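Brirkley Home Buyers
The Pre-Closing Walk-Through Checklist, With Comments
By Afia Yakubu
Last updated 23/12/2022

I love walk-throughs. By the time you get to one you have survived the pre-approval, the offer, the appraisal and all those emails asking for one more bank statement, and now you get to stand in the house and poke at things! I've gone along on a lot of these with buyers in Brirkley and over in Plirthorpe, and this list has grown every time. Print it, fold it, write all over it.

A quick word on what it is for. The home inspection happens early, while you can still negotiate. The appraisal is ordered by the lender and is mainly there to support the value of the loan. The walk-through comes right before you sign, and it's your chance to check that the house is in the condition your contract says it should be. Your contract wins over anything I write, so bring a copy.

Mark each line OK, FIX or ASK. Comments are mine unless I've put a name on them.

BEFORE YOU GO

[ ] Purchase contract, with every addendum
[ ] Inspection report
[ ] List of repairs the seller agreed to, with receipts if you have them
[ ] Phone charger (you'll use it to test outlets)
[ ] Flashlight
[ ] Confirmed that power, water and gas are on

Comment: That last line matters more than all the others. If the utilities have been shut off you can't test a thing. Ask your agent to confirm it the day before.

Comment from Kwabena Quaye: Bring the listing sheet too. We had a light fixture swapped out on us in the dining room and the listing was how we proved which one should have been there.

OUTSIDE

[ ] Roof, from the ground: missing or lifted shingles
[ ] Gutters attached, downspouts pointing away from the house
[ ] Handrails firm on all steps
[ ] Peeling or chipped paint, especially on an older home
[ ] Garage door opens, closes and reverses
[ ] Remotes and keypad code handed over
[ ] Nothing left behind in the yard or shed that you didn't agree to take

Comment: Pay attention to the paint and handrails if you're using a government-backed loan. An appraiser may already have called these out as conditions, and if so the lender will want them cleared before funding. Find out from your loan officer which items were on the appraisal and who signed off on them. I've seen a closing pushed back 3 days over one loose handrail, and it took a single afternoon to fix once somebody bought the brackets.

Comment: Lift the shed door and look all the way in. Old paint cans are a pain to get rid of.

DOORS, WINDOWS AND LOCKS

[ ] Every exterior door locks and unlocks with the keys you'll be given
[ ] Windows open, stay open and latch
[ ] Screens present if the contract includes them
[ ] Bedroom windows can be opened fully from inside

Comment: Do the bedroom windows yourself, with your own hands. A window painted shut is a way out you don't have. It's an easy repair and a seller will usually agree to it.

SMOKE AND CARBON MONOXIDE ALARMS

[ ] Alarm in each bedroom and outside the sleeping area
[ ] Alarm on every floor, basement included
[ ] Test button pressed on each one
[ ] Date on the back checked
[ ] Carbon monoxide alarm present if there's gas, a fireplace or an attached garage

Comment: Local rules vary, so look yours up. Alarms wear out even with fresh batteries, and the date on the back will tell you how old they are. I put new ones at the very top of the move-in shopping list, before curtains, before a shower rod, before anything fun.

ELECTRICAL

[ ] Panel door opens, breakers are labeled
[ ] All light switches tried
[ ] One outlet tested per wall, using the charger
[ ] GFCI outlets in kitchen, baths and garage trip and reset
[ ] Doorbell works

Comment: Mystery switches! Every house has one. Write down where it is and ask the seller, who will probably be happy to tell you what it does (or admit that they never knew either).

Comment from Ekua Tetteh: Our panel labels were all wrong and we only found out after moving in. I'd flip a few and check.

PLUMBING AND WATER HEATER

[ ] Hot and cold water at every tap
[ ] Toilets flush and refill
[ ] Cabinets under sinks checked with a flashlight while the water runs
[ ] Tub and shower drain without backing up
[ ] Water heater: no rust streaks, no puddle, relief valve pipe in place
[ ] Main shutoff found, and everybody in your group knows where it is

Comment: Run the upstairs shower for a few minutes, then go down and look at the ceiling underneath. This is my favorite test on the whole list and it costs you nothing.

HEATING AND COOLING

[ ] Heat turned on and warm air felt at the vents
[ ] Cooling tested if the weather allows
[ ] Filter looked at
[ ] Thermostat instructions left in the house

Comment: If you close in November you may not be able to run the air conditioner safely. Go back to your inspection report and see what it said, and ask if the seller has a service record. Set aside a little money either way. Buyers putting very little down tend to arrive at closing with thin savings, and a furnace call in the first month hurts. I suggest holding back 200 dollars for small stuff like filters, alarms and a new toilet flapper, over and above your regular reserves.

KITCHEN

[ ] All burners and the oven heat up
[ ] Dishwasher run on a short cycle
[ ] Range hood fan and light
[ ] Refrigerator cold, if it stays
[ ] Disposal runs
[ ] Drawers and cabinet doors all opened
[ ] Countertops checked for burns or chips once the seller's things are gone

Comment: Start the dishwasher when you walk in and leave it going while you do the other rooms. Appliances that convey should be written into the contract by name. "Kitchen appliances" is vague, and people have very different ideas of what it covers.

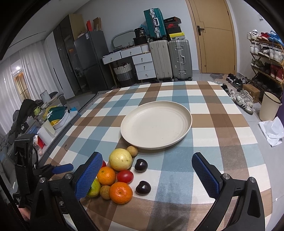
Allow 30 minutes for a small condo and a good deal longer for a house with a basement. Agents are busy and some of them will start edging toward the door. Be friendly and keep going! You're about to sign for a loan you may be paying on for decades, and you are allowed to open another drawer.

BASEMENT, ATTIC AND CRAWL SPACE

[ ] Damp smell, staining or fresh paint low on the walls
[ ] Sump pump tested
[ ] Attic hatch opens, insulation in place
[ ] Dryer vent connected and going outside
[ ] Stair treads solid, light at top and bottom

Comment: Fresh paint on one basement wall may be perfectly innocent. Ask anyway and write down the answer.

Comment from Adom Addo: Pour a bucket of water into the sump pit if it's dry. The pump should kick on. Ours didn't, and the seller paid for the new one.

PAPER AND PROMISES

[ ] Each agreed repair seen in person
[ ] Receipts or permits for anything electrical, gas or structural
[ ] Warranties and manuals
[ ] Homeowners insurance starts on the closing date or earlier
[ ] Seller fully moved out, or a written agreement on when
[ ] Keys, mailbox key, gate codes

Comment: Keep the insurance proof where you can find it, since your lender needs it before they'll fund. Delia, our front desk person, fields more panicked calls on this one than on any other.

IF SOMETHING IS WRONG

Take photos, tell your agent right then, and don't sign until you have an answer you can live with. Usually there are 3 ways it goes: the seller fixes it before closing, the seller gives you a credit, or money is held in escrow until the work is done. Credits need your lender's okay because there are limits on what a seller can contribute, and those limits depend on the loan. Call your loan officer before you shake hands on a number. A side deal in cash that never appears on the closing paperwork is a very bad idea.

Comment from Tetteh Quartey: Small scuffs from the movers, let them go. Water, heat, gas, wiring, anything on the repair list, don't.

I agree with every word of that. Scuffs wipe off, and you'll make plenty of your own on move-in day.

Signed by buyer: ____________
Items marked FIX: ____________
Items marked ASK: ____________
Sent to agent (time): ____________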